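Lacerda moves across the river, keeps the name, loses the ping-pong table

Lacerda, the web and branding agency that has spent most of its life above a tire shop in Larnton, is moving its entire operation to Erside next month. The new place is 11 minutes away by car, or considerably longer if you take the bridge when school lets out, as most of the staff now plan to do.

The agency announced the move in a newsletter on Sunday evening, an odd hour for a newsletter, and one that managed a higher open rate than anything it has sent on behalf of a paying client this year. Managing director Cadi Morgan says she intends to take no lessons from this.

"We've told people for years to send on Tuesday mornings," Morgan said. "I'd had a glass of wine and I hit the button. I'm going to keep telling them Tuesday mornings."

The new office takes up the second floor of the former Erside telephone exchange, which was last used to store carpet. Lacerda has signed a nine-year lease, a bold commitment in a trade where a typical five-year plan is rewritten before lunch. There is more light, a working elevator and a meeting room with a door that closes. The old meeting room had a curtain, and clients who asked for a frank opinion tended to hear one before they had sat down.

All 74 desks, or what was left of them after the sorting, will go over in two trips. The agency doesn't employ 74 people. It has bought desks the way other companies buy domain names, and it has a good many of those, too. An inventory taken before the move turned up 152 registered web addresses, among them three spellings of the word "synergy" and one for a juice bar that a former partner was going to open. The juice bar address renews in May, and there has been some discussion.

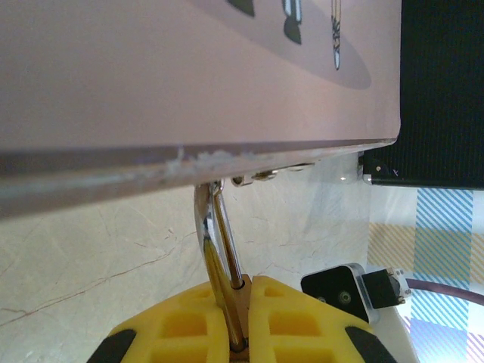

Yellow gripper beneath a pinkish-mauve board

The ping-pong table isn't making the trip. It was bought at the height of the period when every agency had to own one, appeared on the careers page for several years, and was mostly used for laying out proofs and, in December, sandwiches. It has gone to a youth club in Larnton, where the staff understand it has been used for ping-pong.

Clients should notice very little. Phone numbers and email addresses stay the same, and support hours are unchanged. The website will list the new street address as soon as somebody updates the footer – a job that has been assigned, reassigned and marked "quick win" on the project board since the lease was signed. Morgan has now put her own name on it.

The move lands in the middle of a busy stretch. The team is rebuilding the online booking system for Rera, the regional ferry operator, whose current site asks passengers to choose a departure time before telling them which days the boat runs. The first stage has been tested with real passengers, several of whom got all the way to the payment page and said so with visible surprise. Rera's crew have asked for one feature of their own, a large button that tells everyone the 7:40 is late. It will be live on launch day.

Work on the ferry site will carry on through the move, with the development team working from home for the week and the design team working from wherever the good monitors are. The servers aren't affected, as they have never been in Larnton, whatever was said to one long-standing client who liked to come in and look at a cabinet with lights on it. The cabinet is coming to Erside.

There will be an open house once the boxes are gone, or once they've been pushed into the room with the door. Clients past and present are invited, along with the tire shop, whose owners have taken in Lacerda's packages for years and have never once been thanked in a newsletter. They were thanked in this one, in the fourth paragraph, under a heading about cookies.

Parking at the exchange is free after six. Before six it belongs to a dentist, who has already been in touch.

Anyone with a meeting booked at the Larnton office during moving week will get a call to rearrange it. If you haven't had a call by the day before, please phone us, and please don't go up the stairs, as the handrail is going too. It was ours, and the landlord has confirmed this in writing – twice.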